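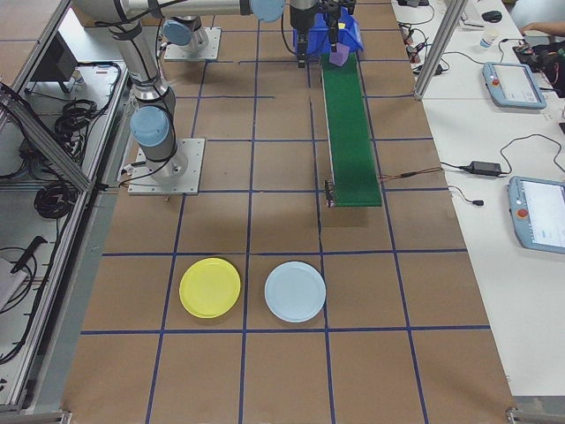
A oficina de março da Esholm encheu outra vez a sala dos fundos, e quem chegou um pouco depois das duas da tarde já teve de procurar lugar junto à parede (com boa disposição, diga-se, que aqui ninguém se zanga por causa de uma cadeira). O tema deste mês era a mesa posta e a arrumação das coisas pequenas: pratos de plástico, blocos, espumas, tudo aquilo que costuma acabar no fundo de uma gaveta.

Loredana Gatti, que orienta estas tardes há 4 anos, insistiu no papel pardo e na fita azul. A quadrícula ajuda muito quem está a começar — cada prato na sua casa, e o amarelo e o azul-claro ficaram lado a lado, como ela gosta. "Depois em casa já se faz a olho", garantiu, enquanto cortava mais um pedaço de fita para a turma seguinte.

A segunda parte foi dedicada às espumas e às suas cores, com Lempi Savolainen a falar, sem pressa nenhuma e com imensa graça, da diferença entre uma superfície lisa e outra que se desfaz um bocadinho nos cantos.
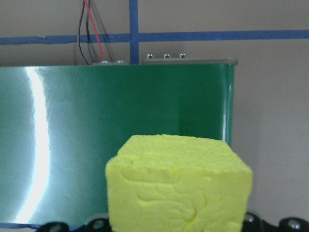
O amarelo foi o preferido da tarde, sobretudo pela textura, toda cheia de poros e de sulcos, e houve quem perguntasse logo onde se arranja igual. A Lempi prometeu levar a lista de fornecedores na próxima vez, e nós cá estaremos para lha lembrar!

Desde o outono já passaram pelas oficinas quase 200 pessoas, número que deixou Katia Caruso, da organização, muito contente. A próxima sessão é em abril, à mesma hora, com sete lugares ainda livres. As inscrições fazem-se à entrada da Esholm, durante a manhã.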